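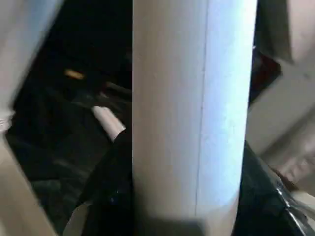
I bought the Clunelent drawer organizer in December, for my sewing things. It cost 19 dollars at the small hardware store in Flellusville. I have used it every day, so I think I can write a fair review now.

The plastic is thick and it does not bend when I lift it full. My bobbins stay in their place, also when I close the drawer fast.
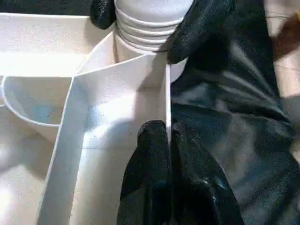 The rubber feet are less good. I lost 2 of them in the first month, and the glue left a mark on the wood. I wrote to the store and they sent me new feet without any question.

Cleaning is easy with warm water and a little soap. Chalk dust stays in the corners, and for this I use an old toothbrush. 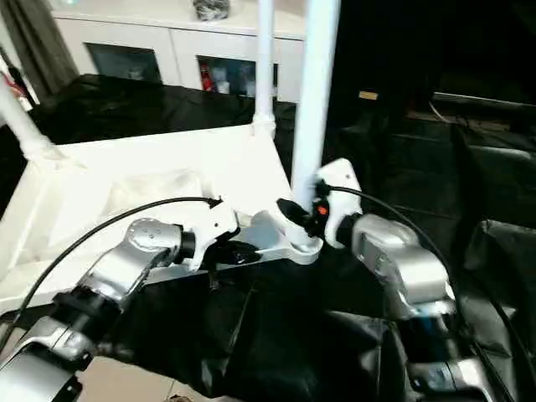
Before this I had the Triddale one for 16 dollars. It was too low for my big scissors. I give the Clunelent four stars from five.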